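Blower door test before or after insulation?

Posted by Mahtab Ranjbar, August 2022

We're building a small two-story house outside Olley and I am so excited to finally be at the framing stage! Our builder wants to run one blower door test at the very end. I keep reading that you should test earlier, while the air barrier is still exposed. Is it worth paying for 2 tests? The house is 1336 square feet, with taped sheathing as the air barrier and dense-pack cellulose in the walls.

Huiling Zou

Yes, yes, do both! We tested ours as soon as the windows were in and the sheathing was taped, and it was my favorite day of the whole build. You walk around with the fan running and feel every leak with the back of your hand. Ours were nearly all at the sill plate and one badly taped corner – an afternoon of work with a roll of tape and some sealant. Once the drywall is up you can't get at any of that. The early test cost us $500 and I'd pay it again tomorrow.

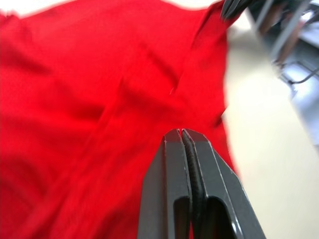 Bright red fabric, pulled up into folds.

Ask the tester to leave the fan on while you fix things, too. Ours stayed an extra hour and it was great fun watching the number drop!

Kaj Laxdal

Depends on the builder. Mine just did the last one and it passed.

Dehua Kang

Agree with Huiling. One thing to add: get the plumber and electrician to make their holes through the sheathing before the first test, or you'll be sealing blind later. We had 26 penetrations and I marked each one on the plans. Loved doing it – good luck with the house!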